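**Questions about the Praltholm winter concerts**

**Who is playing in February?**
Jayanthi Rao (violin) and Manikandan Joseph (double bass). They play as a duo under the name Kotian. The music is mostly improvised, with 2 written pieces in each set.

**Is there a recording of them?**
Yes, the album "Winness" on the Stamavo label. We sell the CD at the door, but please bring cash.

**Can I come in late?**
You can enter between pieces. Please wait at the back until the music stops.

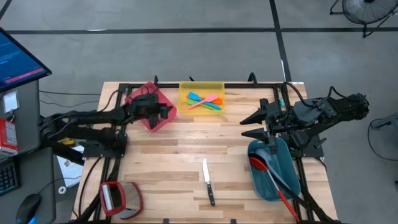 **Can I record the concert for myself?**
Sound only, and without a stand. The musicians ask that you don't put it online.

**How can I get a refund?**
Write to us up to 4 days before the concert. After this we can only change the name on the ticket.

Last changed: 7/11/21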